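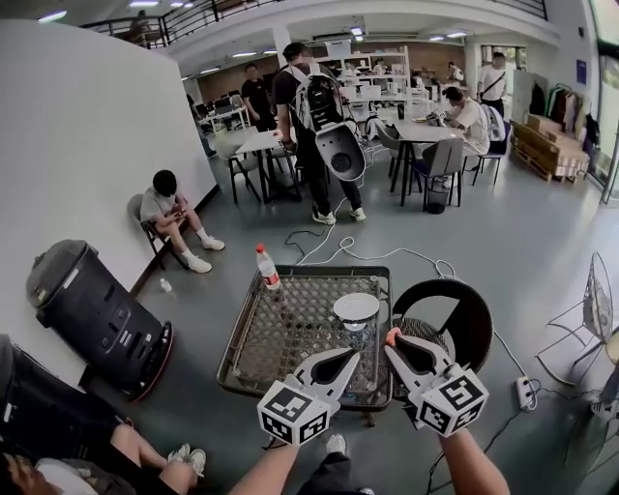
Reading time: 10 min

Chapter 4
Setting Up and Maintaining a Hand-Held Gripper Pair

A hand-held gripper pair has no arm behind it. The operator's forearms do the positioning, and the position of each gripper is recovered from the marker patterns on the faces of its body. Most faults covered in this chapter start in one of two places: the printed faces or the jaws.

The procedures follow the maintenance sheets written by Daranee Suwannarat and Poul Kjærgaard for the Pollby workshop. They apply to the Plivix pair used in the exercises. Readers with another model should check the jaw clearances against their own manual before adjusting anything.

4.1 Before the first session

Walk the floor where the pair will be used. Cables that loop across open floor, and power strips lying on it, should be moved to the wall or covered, as the operator looks at the jaws and not at his or her feet. Low furniture such as a trolley can stay if it is part of the task. Record its place in the log.

Hold both grippers forward at working height with the jaws pointing away from the body. Raise one, then the other. A marked face that is scratched or lifting at a corner must be replaced whole. Do not touch up a pattern with ink.

4.2 Jaws and fingertips

Open and close each jaw pair slowly 10 times. The travel should feel even from end to end. Check the fingertips for play by pressing them sideways against a firm rim. A tip that shifts on its seat is removed, cleaned and refitted.

Wipe the jaws with a dry cloth after each session. Solvents attack the tip material and are not used.

4.3 The log

Each gripper has its own log page, headed with its serial number. The left unit in the worked problems is no. 1458. Faults are entered when found, with the time of day and the initials of the person holding the pair.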